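Haushalt & Wäsche > Sortieren und Lagern

Dunkle Wäsche färbt im Korb ab, Abstand oder zweiter Korb?

Orncombe
Ich sammle getragene Kleidung in einem Kunststoffkorb, 5 Tage lang, dann wird gewaschen. Zuletzt hatte ein helles Leinenhemd graue Stellen am Rücken, und zwar vor der Wäsche. Darüber lag eine neue schwarze Jacke, nach dem Radfahren noch feucht. Reicht es, die dunklen Teile im selben Korb auf eine Seite zu legen, oder muss getrennt gesammelt werden? Platz für einen zweiten Korb ist im Bad kaum, die Nische ist 300 mm breit.

Medberg
Farbübertrag im Korb entsteht durch Feuchtigkeit und Druck. Trockene Baumwolle gibt bei Raumtemperatur praktisch nichts ab, feuchte neue Ware schon. Reihenfolge daher:
Feuchtes zuerst aufhängen, 12 Stunden genügen bei normaler Raumluft. Danach in den Korb.
Neue dunkle Teile die ersten Male allein waschen.
Korb nur halb füllen. Unten liegende Teile werden sonst gepresst.
Graue Stellen im Leinen nicht bügeln und nicht in den Trockner geben. Kalt einweichen, dann mit Vollwaschmittel waschen, Temperatur laut Etikett.

Galbraith
nimm einfach ein Farbfangtuch, mach ich immer

Medberg
Das Tuch wirkt in der Waschflotte. Im Korb liegt keines.

Konham
Ein Korb kann ausreichen, wenn wenig darin liegt und alles trocken ist. Schwarz an die eine Längs- oder Querwand, Farbiges daneben, helles Leinen gar nicht dazu, sondern in einen Stoffbeutel am Haken. Der passt auch in eine schmale Nische. Durchbrochene Seitenwände sind geschlossenen vorzuziehen, die Restfeuchte zieht dann seitlich ab.
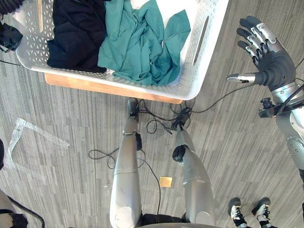
Korb und Belüftung
Weißer Kunststoffkorb mit dreieckigen und rautenförmigen Durchbrüchen, Schwarz links an der Wand, Petrol rechts daneben. Bei dieser Füllmenge bleibt zwischen den Teilen stellenweise der Boden frei. Neue schwarze Sachen würde ich trotzdem erst nach der dritten Wäsche so dicht neben andere Farben legen. Zerknüllt ablegen ist für das Abfärben unerheblich, solange nichts feucht ist, bei dünnen Hemden kostet es nur Zeit am Bügelbrett.

Orncombe
Danke. Jacke wird ab jetzt aufgehängt, Beutel für Helles ist bestellt. Hemd weicht ein.

882 Aufrufe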